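Chapter 6

Working Rules for Robotic Disassembly Cells

What this chapter covers

6.1 Why disassembly needs its own rules
6.2 Defining the cell and its limits
6.3 Fixtures and part locations
6.4 Force limits at the gripper
6.5 Static, residual charge and sharp edges
6.6 The written work sequence
6.7 Records and change control

Terms to know: collaborative operation, protective stop, emergency stop, nest, datum, contact force, residual risk, lockout, change record

Chapter 5 dealt with robots that put things together. An assembly robot works with new parts that have been inspected, packed the same way each time and delivered to a known place. Most of the safety rules and good practice you have read so far assume those conditions. This chapter looks at work that runs the other way, where a finished product comes into the cell and its parts come out.

Disassembly cells are used in repair shops, in recycling plants and in the refurbishing of office equipment. The examples in this chapter come mainly from computer refurbishing. The product is familiar, the parts are small enough to study on one table, and a desktop computer contains most of the problems a technician will meet in larger work: latches, screws, spring levers, cables, delicate contacts and a power supply that can hold a charge after it has been unplugged.

6.1 Why disassembly needs its own rules

A used product has a history that the robot program does not know. A latch may be stiff. A screw may have been replaced with a longer one. Someone may have tied a cable out of the way, or put a drive in a bay where the maker never intended one to go. Two computers of the same model can arrive with different contents.

For this reason, the risk assessment for a disassembly cell has to start from the worst unit that could reasonably arrive. It is a common mistake to write the assessment around the clean sample used during setup. At Felisier, a refurbishing company whose cell we will follow through the chapter, the first assessment listed hazards from the robots and the tools and said almost nothing about the product. It was rewritten in February after a review found that broken plastic, bent sheet metal and swollen batteries had been left off the list.

The rewritten assessment has three parts. The first covers the machine: arms, grippers, table, guards and controls. The second covers the product as received. The third covers the product partway through the job, when covers are off and parts have been loosened but not yet removed. Students often leave out the third part. Many injuries and much of the damage to parts come at that stage, so give it the same care as the other two.

6.2 Defining the cell and its limits

Before any rule can be applied, the boundary of the cell must be drawn. The boundary includes the full reach of each arm, the longest part an arm will carry and the space in which a dropped part could land. Where two arms share a table, the drawing must show the reach of each one and the region where they overlap.

The overlap region needs a rule of its own. The usual practice is to let one arm at a time enter it and to have the controller enforce this with an interlock. A program that relies on timing alone is not acceptable. If one arm slows down for any reason, timing fails, and the second arm will enter a space that is still in use.

Mark the boundary on the floor as well as on the drawing. Keep stands, carts and chairs outside it. Route cables so that a person walking up to the table does not step over them, and check the route again whenever equipment is moved.

6.3 Fixtures and part locations

A fixture in an assembly cell presents parts to the robot. In a disassembly cell it also receives them. Each removed part needs a nest, a place shaped to hold that part in one position. A nest protects the part from damage and gives the robot a known location if the part has to be picked up again. 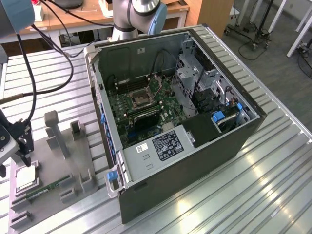 Figure 6.1 An open desktop tower on a slatted aluminum table. The processor socket is empty and its lever is raised. A processor and a memory module are held in the gray 3D-printed fixture at left, below the gripper.

Good practice for part fixtures can be stated briefly.

Use one nest for one type of part. A nest that accepts two types will sooner or later hold the wrong one.

Support the part by its edges or its body. Contacts, pins and exposed circuits should not carry weight or rub against the fixture.

Leave room for the gripper fingers on the way in and on the way out. A finger that clears the nest when empty may not clear it when open around a part.

Fasten the fixture to the table, and give it a datum that can be checked. If the fixture is bumped, the technician must be able to confirm its position before the cell is restarted.

Printed fixtures are widely used because they can be made quickly and changed at low cost. They also wear. Walls of shallow pockets round off with use, and posts can crack where they join the base. Inspect printed fixtures at the start of each shift. Ordinary printed plastic is also an electrical insulator and can build up static charge, a point we return to in Section 6.5.

6.4 Force limits at the gripper

Two different force limits apply in a disassembly cell, and they should not be confused.

The first protects people. Where a person can reach into the space while the robot is moving, contact force and speed must be held within the limits set by the applicable standard and confirmed by measurement in the finished cell. The robot maker's data sheet does not replace this measurement. The gripper, its fingers and any sensor mounted on it all change the result. Angular fingers concentrate force on a small area and should be measured with the fingers in the position they hold during travel.

The second limit protects the product. A processor lifts straight out of an open socket with almost no force. If the robot meets resistance, something is wrong: the lever may not be fully raised, or the part may be stuck to something above it. The correct response is to stop and call for the technician. The program should never be written to pull harder.

Set the product limit for each step separately. A single value for the whole job will be too high for the processor or too low for a drive latch.

6.5 Static, residual charge and sharp edges

Ground the table, the fixture base and the product before the cover comes off. Where the fixture is made of insulating plastic, use a static-dissipative material or line the nests. Operators who load and unload the cell wear wrist straps at the loading position.

Disconnect the power cord before the unit enters the cell. Felisier requires a wait of 15 minutes after unplugging, with the unit tagged at the start of the wait. The housing of a power supply is never opened in the cell. It is removed as a closed unit and sent on.

Sheet metal cases and drive cages can have sharp edges. Cut-resistant gloves are worn for loading. They come off for handling bare circuit boards, and the written sequence must say where in the job this change takes place.

6.6 The written work sequence

Each product family needs a written sequence that a trained person could follow by hand. The robot program is then checked against the sequence, line by line. For every step, the sequence gives the part to be moved, the condition that must be true beforehand, the nest or bin that receives the part, and the action to take if the step fails.

The entry for removing a processor in the Felisier sequence reads as follows:

Step 4. Remove processor. Before: cooler removed, retention lever fully raised, nest empty. To: processor nest. If the part does not lift freely: stop, hold position, call technician.

The entry is short because operators read it while standing at the table. Longer explanations belong in the training notes.

6.7 Records and change control

A change record is required whenever the program, gripper, fixture or product family changes. It states what was changed, who approved it and which parts of the risk assessment were checked again. A new set of gripper fingers counts as a change, and so does a reprinted fixture if its drawing has been altered.

Keep the records where the operators can read them. In the next section we work through the risk assessment for the Felisier cell, beginning with the boundary drawing and the overlap region.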